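Subject: Re: [cladding] Furring strips under fibre cement, coastal wall

Beril Tokgöz wrote:

> We're recladding the west wall of a house two streets back from the
> water. The supplier says the Brevon boards can go straight over the
> wrap onto the studs. Our builder wants battens behind them and has
> priced that as an extra. Is it worth paying for? Also, does anyone
> know if the Plurko clips hold up in salt air?

Hi Beril,

I'd pay for the battens. We did two walls here in July, one direct-fixed by the previous owner and one on a cavity, and when the old boards came off the direct-fixed side the wrap was stained brown at nearly every nail. The studs were sound apart from one beside the bathroom window, where the flashing had been lapped the wrong way.

Treated pine battens are fine. Ours were 23 mm thick – anything thinner and the longer nails go right through into the wrap. Leave the gap open at the bottom with a vermin strip and open at the top under the soffit. If your builder plans to close off the top with a solid trim, ask him to draw it for you first.

Check the window reveals before you sign off on the price. The cladding moves out by the batten depth, so the old trims won't reach. We had to have 4 windows re-trimmed and it wasn't in the quote.

On the clips, I can't say much. We used stainless nails and colour-matched the heads. It took some 5 days for the one wall, including the corners, which were slow.
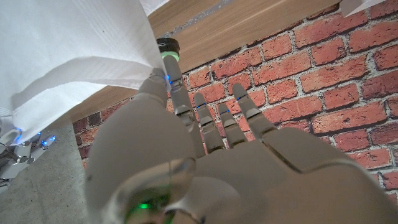
Văn wrote back to me off-list to say the Plurko clips come in two grades and only the dearer one is stainless. He used the galvanized ones on a shed near the harbour and had rust streaks under them by the second winter. He'd also seal every cut edge the same day, including the bits behind the corner trim.

I'd go along with that on the edges. Clidis sells a sealer in small tins and one tin did our whole wall.

Does your wall have any meter boxes or taps on it? Those need blocking behind before the battens go up.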